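The orange bottles came into the shop in July, and Rozália Szekeres did not believe in them.

"Read me the label again," she said.

Ga-eun Yang read it again. She was twenty-three and had been at Orkley for 60 days, and she still read labels as if somebody had meant them. "Lifts every stain known to the household."

"Known to which household?"

"It doesn't say."

Rozália had sold soap in Tistside long enough to remember the powder that was going to end ironing. She had bought 400 boxes of that. A good number of them were still under the stairs, hard as curb stone. 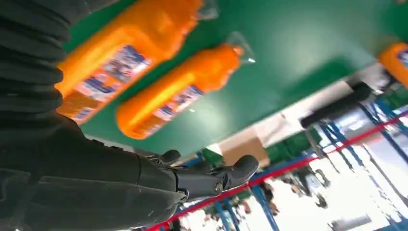 "They left the wrap on the caps," Ga-eun said. "So you know it's fresh."

"Fresh what? It's soap. I've got soap back there older than you." Rozália rolled one bottle an inch along the green table and let it roll back. "And why orange? A thing that works can be any color it likes."

"Mr. Reinholz says his sister got candle wax out of a wool coat."

"Hartmut Reinholz hasn't got a sister."

Ga-eun thought about this. "He showed me the coat."

"Was there wax on it?"

"No."

"Well, then." Rozália wiped her hands on her apron, where a beet stain from the spring sat just above the pocket. She had tried salt on it, and vinegar, and a paste from Gokwood that took the blue out and left the beet alone. She saw the girl looking at it.

"It's a very small stain," Ga-eun said.

"I'm not buying a case."

"You wouldn't have to buy a case."

Rozália looked at the bottles for a while - then at the door, in case anyone was coming in - and started to untie the apron.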